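The Other Side of the Table

Hortensia Aravena had been meaning to clear the big table since the spring before last, and she would have told you so herself, over tea, with one hand resting on the very pile she was talking about. It was a good table. It had come from the Isley house when the Isleys moved to the coast, and it had cost her seventy pounds and the loan of a van, and for the first few months she had been so proud of its smooth pale top that she wouldn't let anybody put a cup down on it without a saucer. Then the seed catalogues came, and after the catalogues her brother's papers, and after that it was simply where things went.

She started on a wet morning after breakfast, in her old green cardigan, with the radio on low and three cardboard boxes lined up along the skirting board. One was for keeping, one was for Dilano, her nephew, who had a shed and a forgiving nature, and the third she hadn't made up her mind about. She took the buttons first, because buttons are easy. Then the string, then the jam jar of foreign coins, then a shoebox of letters from a Mrs MacKinnon she had once shared a hospital ward with and had written to for years afterwards, mostly about soup.

The letters slowed her down a good deal. Mrs MacKinnon had a lovely round hand and strong feelings about barley, and Hortensia read four of them standing up and then gave in and fetched the chair. By the time she had tied them up again the rain had thinned out and the kettle wanted filling, and she noticed that she had been humming along to a programme about drainage.

Her brother's papers were harder. Esteban had kept everything — bus tickets, gas bills, a receipt for a bicycle he'd sold before either of them had grey hair. He used to say that a person never knew what he might be asked to prove. She went through them a sheet at a time, looking at both sides, and put most of them in the third box, which seemed to be turning into the one for letting go. Near the bottom was a long brown envelope with "Table" written on it in pencil, and inside it was a drawing of this same table with all its measurements, and a note to himself about sanding down the far corner where it caught her sleeve.

He had never got round to it. She ran her thumb along the corner and it caught, the way it always did, and she sat for a while with the drawing in her lap. 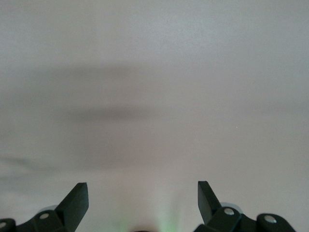 After that she went on more quickly. The catalogues went out in two armfuls, and the lamp with no plug went into Dilano's box, along with a tin of hinges and a clock that ran perfectly well so long as it was lying on its back. She wiped the whole top down with a warm cloth and then with a dry one, going with long strokes from the window end to the door end, as her mother had done with the kitchen table on Sundays when there were people coming. It took more elbow than she remembered. She had to stop halfway and let her shoulder have its say.

Dilano came at four, shaking his umbrella all over the mat, and stood in the doorway with his mouth a little open.

"I'd forgotten it was that colour," he said.

"So had I," said Hortensia. "Mind the boxes. The middle one's yours, and I don't want to hear about it."

He looked into the middle one and lifted out the clock, and she could see him deciding where in the shed it would go. Then he saw the drawing, which she had propped against the teapot, and he read it through slowly, following the pencil lines with his finger just above the paper.

"I've got sandpaper in the car," he said.

She opened her mouth to say that it was raining again, and that there was no hurry, and that she had got quite used to the corner after all this time. What she said was that he had better have a bit of cake first, there was ginger or there was plain, and that when he did start he was to do it gently and stop when she told him.

He had the ginger. She cut herself a slice as well, and they ate at the window end with the plates set straight down on the bare top, and she didn't go looking for the mats.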